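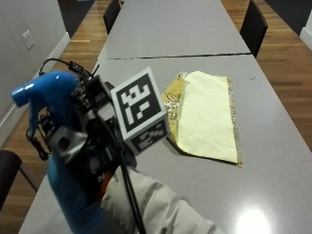
Issue 309

# Laten Rules for Hand-Held Recording, edition 2

Supplied with the Jirnari hand rig, or sold separately as a ring-bound book

I have a shelf of rule books for automation work and most of them have never been opened past the contents page. They get bought when somebody asks whether a lab "follows a standard", and then they hold up the monitor. So I came to the Laten Rules with low hopes, and the cover didn't raise them. It promises "trusted data, every time", which no ring-bound book can do.

The rules are meant for people who teach robots by wearing or holding a rig and doing ordinary jobs on a table: folding, wiping, spraying, sorting. They cover setting up the room, fitting the rig, checking the markers, doing the task, and deciding afterwards whether a take is good enough to keep. There is a laminated card for the wall and a book for everything else. The card is better than the book.

## What it gets right

The marker pages are good. Laten wants the cube looked at before every session and wiped with a dry cloth, and it wants a take thrown out if the cube has been knocked, even if the tracking still looks fine on screen. That will annoy people who are paid by the take. I think it is right all the same. A cube that has shifted a little on its mount gives you tracking that looks lovely and is wrong, and the error travels happily into whatever you train next. Our own house rule at Anthorpe used to be "if in doubt, carry on", and I'm embarrassed to see it written down.

I also like that the book asks you to write the task out in one plain sentence before you start, and keep to it. "Spray the cloth" and "spray near the cloth" are different jobs. If two people in the same room have different ideas of which one they are doing, you'll end up with a muddle that takes far longer to sort than it took to record.

The glove and sleeve advice is sensible too. Same glove for the whole batch, cuff tucked or untucked but always the same way, and nothing hanging across the marker faces. I have seen long arguments about gloves, so a firm line on it saves some breath.

## What it gets wrong

Lighting gets half a page, and the half page says to use "even, diffuse light where practical". Anyone can meet a rule with "where practical" in it. Most of us work in meeting rooms with shiny tables and ceiling lights that were chosen for meetings. You get a white blob of glare on the tabletop and it sits there for the whole session. I wanted to be told how much glare is too much, whether it matters if it is well away from the object, and whether a plain mat is worth putting down. There is nothing on any of that.

Liquids are worse. The book treats a bottle as a shape to be grasped. It has a nice drawing of where the fingers go on a trigger, and nothing on what should be inside the bottle, how it should be labelled, or who wipes the table. If a trigger bottle is going to be held in the same hand as small boards and wiring, I would like a rule that says plain water or empty, and I'd like it in large type. The same goes for the nozzle: decide where it may point before anyone picks the thing up. I wrote to Laten about this in August and was told it was "a matter for local assessment". A lot of things seem to be.

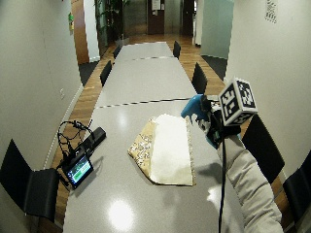 Cables are where I expected the book to fall down, and for two pages it doesn't. It says every lead should have one planned route, that the route should be walked by the wearer with an empty hand first, and that slack belongs somewhere it can't be caught by an elbow or a chair. Fine. Then it assumes you have a purpose-built bench with a rail at the back. On a long conference table with chairs down both sides, there is no rail. The leads by the little display go up in a coiled bundle and over the left side towards the floor, the one from the hand unit drops past the sleeve, and there are chair backs on both sides for somebody to move at the wrong moment. By the letter of rule 2 that set-up needs a written exception, and the book has no form for an exception. I'd start with the chairs. Take out the ones nobody needs before recording, and put the leads on the side where people don't walk.

Chairs, by the way, are mentioned once in the whole thing, under "seating comfort".

Seams are not mentioned at all. Tables pushed end to end have joins, and cloth and small objects behave differently when they cross one. It may not matter. A rule book is the place to tell me whether it matters, and I still don't know.

## The keep-or-bin test

At the back is a scoring sheet for each take. You mark tracking, framing, task and finish, and if the total is too low the take goes in the bin. Laten says a site should score 1,000 takes before it trusts its own scorers, and keep a second pair of eyes on every batch after that.

I tried it with folded fabric, the sort with a shiny patterned part and a plain part, because that is the kind of thing that catches people out. Two of us scored the same batch on a Wednesday and disagreed on "finish" nearly every time. The sheet asks whether the cloth is "neatly placed". Neatly by whose eye? A fold that I would call slack, my colleague called done. Both of us were following the rules. Until that line is replaced with something you can check (corners meet, or they don't; edge square to the table, or it isn't) the score is an opinion with a number next to it.

Slaoui's older checklist handles this much better. It is ugly, it has no drawings, and it makes you take a picture of what "finished" looks like before the first take and compare everything to that. It also fits on one sheet. What it lacks is any sort of marker check, so I wouldn't use it alone either.

## Does following it make the data better?

I can't say, and I don't believe Laten can yet. The book claims that sites using the rules "see stronger results", with no figures and no footnote. I asked for the figures and was sent a brochure. What I can say is that our rows of rejected takes now have reasons beside them, which they didn't before, and that new people get through their first morning with fewer questions.

Against that, the paperwork is heavy. If you fill in every box as printed you spend a good part of the day with a pen. I would drop the room plan after the first session unless the room changes, and I would drop the "mood of operator" box today. Nobody fills that in truthfully with their manager standing there.

## Price and who should buy

The rules come free with the Jirnari rig. Bought separately, the site licence covers up to 3,000 takes and then you pay again, which I find cheeky for a book. Rules that are supposed to keep people and equipment out of trouble shouldn't run out.

If you already have the rig, use the card, use the marker pages, and write your own page on glare, liquids and chairs. If you don't, I would wait for the next edition and see whether "where practical" has been struck out. Small teams could do well enough with Slaoui's sheet and a marker check added at the top in biro.

**Card:** keep it on the wall

**Book:** borrow one

**Site licence:** no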